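Do woven folding screens do anything for noise in a home office?

Posted in Home & Workspace, 2026-04-12

I work from a spare room that opens onto the hallway, and the rest of the house is loud. A shop in Lornau sells a tall folding screen with woven panels that they call "sound calming." It costs 886, more than my desk did. The product page says it cuts "up to 15 decibels" but gives no test report, and when I emailed to ask how that was measured I got the same brochure back. Has anyone bought one of these and noticed a difference? I'm happy to be told I'm wrong, but it looks like a room divider with a better adjective.

Evdokia Raptis

Filippos Petridis
5 people found this helpful

You're right to doubt it. Sound goes over, under and around a screen, and through it too if the weave is open. Hold a panel up to a lamp. If light comes through the holes, so does your hallway. "Up to" is doing a lot of work in that 15 as well. Up to at what pitch, and measured where?

What you want is mass and sealed gaps. Check the door first. Mine was hollow with a finger-wide gap at the bottom, and a cheap sweep plus foam strip around the jamb did more than the panels I'd bought before it. A thick rug helps with echo inside the room, but I wouldn't expect it to do much about voices outside.

Screens are fine for hiding things. Glare too, if your window is in a bad spot. I'd pay a screen price for that and no more.

mollik_fan

We have one and I think it's quieter? Could be that I can't see the kids anymore. The Mollik one was 1359 so I hope it does something lol. No idea about decibels.

Rezende

Agree with Filippos on the door. If you still want a divider, buy a plain one secondhand and try it for a month before spending real money. Put it close behind the desk and fold one end forward so it stands up properly. A dead straight screen tips over the first time someone brushes past. 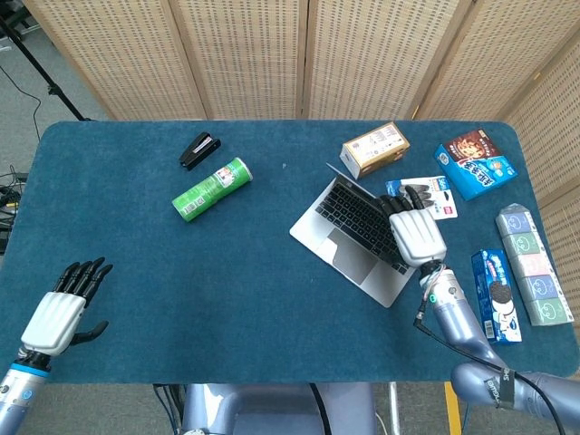
Related: Is a solid core door worth it for a rented room?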